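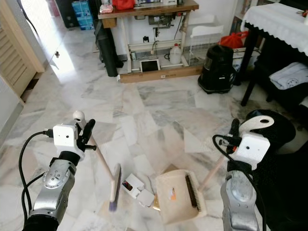

*7 min read*

Miroslava Hudec had been meaning to write to her sister for the better part of a winter, and every evening she sat down at the kitchen table in Sastton with a good pen and a cup of something warm, and every evening she got as far as the word Dear. It wasn't a quarrel, exactly. It was a matter of their mother's plum dumplings, and whether the recipe had ever had lemon peel in it, and after that it was a matter of who had raised her voice first on the telephone.

She blamed the distance, mostly. Kristýna had gone off to Muneck when she married and became a Brabec, and it was 300 miles by the old road, with a change of bus at Trnka where the bench had no back and the coffee tasted of pennies.
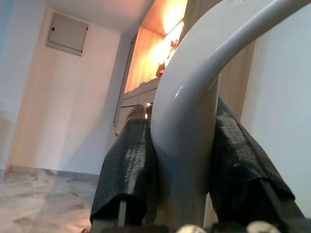 So the letter stayed a word long until the first mild week of May, when Miroslava was hunting for a button and found the recipe itself, folded small, at the bottom of the sewing tin. Their mother's handwriting leaned over like wheat. Flour, a pinch of salt, one egg, plums from the tree by the gate if the birds have left any — and there, squeezed in sideways, *peel of a lemon, when Kristýna is home, she likes it*.

Well! She read it standing up, and then she sat down and read it again, and she thought of all those summers when she'd been away picking hops and her little sister had eaten the lemon ones. They'd both been right, the pair of stubborn mules. She didn't bother with the pen. She dialed the number she'd known by heart for 30 years and read the whole thing out before she'd so much as said hello.
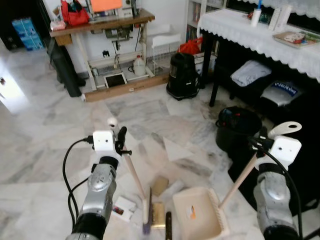 Kristýna said, after a long breath, that she'd always thought everybody got the lemon, and was the tree by the gate still bearing, and would Miroslava mind very much if she came on the Friday bus.

Miroslava said she wouldn't mind at all, and went out in her slippers to look at the tree.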